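# Unit 7: Suture thread faults in assisted closing

Course notes, F. Sinaga. Read before the December bench session.

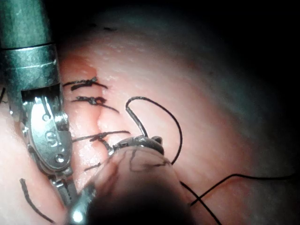
*Fig. 7.1. Running stage of a closure, wrist camera. Three knots placed; free loop above the second instrument.*

## 7.1 Scope

This unit covers one fault on the Wovach bench cell and the changes made to the motion software afterward. The fault is listed in the log as 1063. It was first put down as a gripper fault and later reclassified as a thread tracking fault. Both entries are kept in the log. Students should read both, as the first one contains most of the raw readings.

You will need the following from earlier units:

- tool frames and wrist offsets (Unit 3)
- motor current as an estimate of grip force (Unit 5)
- stop categories and the hold state (Unit 6)

## 7.2 What the log shows

The task was an interrupted closure under shared control. The operator placed the stitches. The Firnska controller handled the pull-through, which is the motion that draws spare thread through after the needle has passed. During a pull-through the controller moves one instrument along a planned path and holds the other as a guard next to the seam.

On the run in question, the pull-through stopped advancing before the planned end point. The sequence in the log is:

1. Pull-through starts. Grip current normal on both instruments.
2. Path error on the pulling instrument begins to rise.
3. The controller raises the drive current to correct the path error.
4. Current on the guard instrument rises as well, although it has been given no motion command.
5. The thread load estimate passes the 600 mN limit.
6. Hold state entered. Operator alarm sounds.

Line 4 is the one that matters. A guard instrument at rest should see almost no load. A rise there means that something has joined the two instruments mechanically, and on this task the only likely candidate is thread. The free length had caught on the guard jaw, and the controller was pulling one instrument against the other through it.

The last knot placed before the fault was pulled out of position and had to be cut and tied again. The tissue model was inspected and showed a short tear at one entry point.

## 7.3 Why it was missed

The thread tracker models the suture as a single curve from the last stitch to the pulling jaw. It fits that curve to whatever dark, thin pixels it finds near the expected path. This works while the free length is short and raised clear of the surface.

Figure 7.1 is harder. The arch of the loop is sharp, and a tracker will lock onto it without trouble. The lengths lying on the tissue lower down are a different matter. Two of them cross, and the near instrument is so far out of focus that it covers much of the lower middle of the view. A curve fitted through this region can leave along the wrong branch at the crossing and still report a low fitting error.

Three weaknesses were found in the review.

**Confidence was averaged over the whole curve.** A long, clean loop raised the average and hid a bad section near the jaw. The overall score stayed above the threshold until the hold.

**Cut tails were not removed from the search.** Each finished knot leaves short ends. The tracker treated them as possible continuations of the live thread. The more stitches in place, the more wrong answers were available.

**Hidden thread was assumed to be straight.** Where an instrument blocked the view, the software joined the two visible ends with a straight line. Thread wrapped around a jaw and thread passing behind it gave the same result.

The first classification, gripper fault, came from the current rise on the guard. Adi Sutanto swapped that instrument for a spare and repeated the run with the same slack length. The current rise came back. This cleared the hardware and is a useful pattern for your own fault reports: swap one part, hold the rest, repeat.

## 7.4 Contributing conditions

None of these would have caused the fault alone.

- The free length was longer than the task sheet calls for. The operator had left extra to make the next throw easier.
- The guard was parked with its jaw slightly open. The sheet said "parked" and gave no jaw state.
- The wrist camera was close to the work. Focus was set for the seam, so anything nearer the lens was soft.
- The load limit had been set for a thread in a straight pull. It took no account of a pull between two instruments.

## 7.5 Changes made

The following apply to all cells running the Brurex tracking package.

| Item | Before | After |
|---|---|---|
| Tracker confidence | Mean over curve | Lowest section score |
| Cut tails | Searched | Masked once knot is confirmed |
| Hidden section | Joined by straight line | Marked unknown; pull-through blocked |
| Guard jaw | Not specified | Closed before pull-through |
| Guard current | Logged only | Rise above rest value triggers hold |
| Free length | Operator's choice | 60 mm limit, checked by operator |

The guard current check is the most important row. It does not depend on the camera at all. Even if the tracker is completely wrong, a load on an instrument that should be idle will stop the motion.

Masking the tails has a cost. If a knot is confirmed too early, the mask can cover live thread. The operator therefore confirms each knot by pedal, and the mask is dropped if the operator reopens that stitch.

## 7.6 Recovery after a hold

A hold freezes both instruments with grip maintained. Do not release the jaws first. Under load, a released thread can spring back across the field and the stored curve is then useless.

1. Leave the system in hold. Read the thread load and both grip currents.
2. Take manual control of the pulling instrument only.
3. Move it back along the path in small steps until the load falls to its rest value.
4. Find the free end by eye. Trace it from the last knot outward, and trace every crossing before moving anything.
5. Lift the thread clear of the guard jaw, or cut it if it cannot be lifted.
6. Check each knot for movement.
7. Clear the stored curve. The tracker must start again from an operator mark.

Step 7 was skipped on the first repeat run, and the tracker resumed with the old curve. The result was a second hold within the same pull-through.

## 7.7 Bench exercise

Work in pairs at the Teoh bench, one person at the console and one at the log screen. Use the training pad and the slow speed setting.

a. Place three interrupted stitches and leave the thread attached to the last one.

b. Lay the slack so that it crosses itself once. Run the tracker without motion and save the section scores. Mark the section with the lowest score on your printout.

c. Move the guard until it hides the crossing. Save the scores again. The software should report an unknown section and refuse the pull-through. If it does not, stop and call the instructor.

d. Loop the thread over the closed guard jaw and command a pull-through with the tracker check switched off. Record the guard current at rest and at hold.

e. Carry out the full recovery in 7.6.

Hand in the two score plots, the current trace from part d, and a half-page fault report. The report should state which check stopped the motion and which checks would have let it continue.

## 7.8 Open points

The rest value for the guard current drifts as the instrument warms up. At present it is sampled once, at the start of each pull-through. Sutanto has proposed sampling during the motion while the load is low, but a slow snag could then be absorbed into the rest value. No decision has been made.

The tracker has only been tested with black suture. Results with dyed thread of other colors will be added to Unit 9 when the runs are complete.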